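4 Jul 2018

Slept badly and got up before the heat. The fireworks on Rowbotham started early last night and went on past midnight, so the dog was under the bed until breakfast. I called Fumiko Sakamoto about the bread and she said to come over whenever.

She gave me half her starter in November and I have kept it going since then, mostly. Today I wanted to try a longer rise. Mixed the dough at seven, 285 grams of water, a bit less flour than last time. It was slack and stuck to everything. I folded it twice and left it alone while I watered the beans.
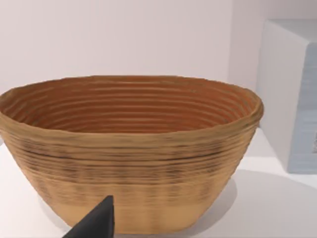
Oval basket, the kind with ridges on the inside.

Fumiko says rice flour keeps the dough from sticking and wheat flour doesn't. I had only wheat. We'll see.

Taha Ezzat came by at noon to return the ladder and stayed for two hours. He is painting the back of his house and has decided he hates the color. He also got the letter about the street parking, same as mine, and he plans to write back. I probably won't. We ate cold chicken and the last of the potato salad on the steps.
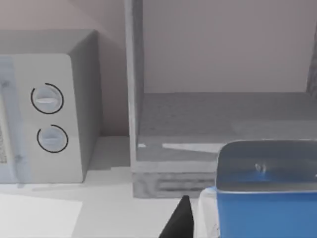 After he left I paid the water bill and called my sister, who was at the lake and couldn't hear me — wind, I think, or the kids. Will try again tomorrow. Finished 18 pages of the library book and gave up on it.

Loaf goes in at six, before the neighbors start up again. Need to buy rice flour and dog food.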